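Objet : Re: [papiers-peints] Raccord sauté ou raccord droit sur motif en miroir
De : Pieter Lambrechts
Date : 8/5/26

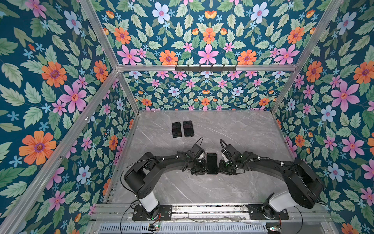
Le calcul de Siiri suppose un raccord sauté, et c'est de là que vient l'écart de métrage. Avec un rapport vertical de 64 cm, chaque lé se coupe au multiple supérieur, plus la marge d'arasement. Sur un dessin symétrique, comme ces fleurs sur fond bleu canard du mur arrière, qui se répondent de part et d'autre d'un axe vertical, je pars toujours de l'axe, tracé au fil à plomb, et je pose vers les angles. La chute se retrouve alors dans les coins, où elle se voit moins.

Siiri Harju a écrit :
> Hauteur sous plafond 220 cm, intissé Brarnex, rapport 64 cm.
> Je trouve 11 lés, mais la fiche Ludstead en donne moins.
> Faut-il compter le demi-rapport sur chaque lé ?

Non, un lé sur deux seulement, et uniquement si la fiche indique un raccord sauté. La référence 771 est en raccord droit, à vérifier sur l'étiquette du rouleau (flèches face à face, sans décalage). Pour la colle, 84 h de séchage avant de remettre le chauffage — la notice Van Dijk est plus optimiste, je ne la suis pas.

Vérifiez aussi que tous les rouleaux portent le même numéro de bain.

Pieter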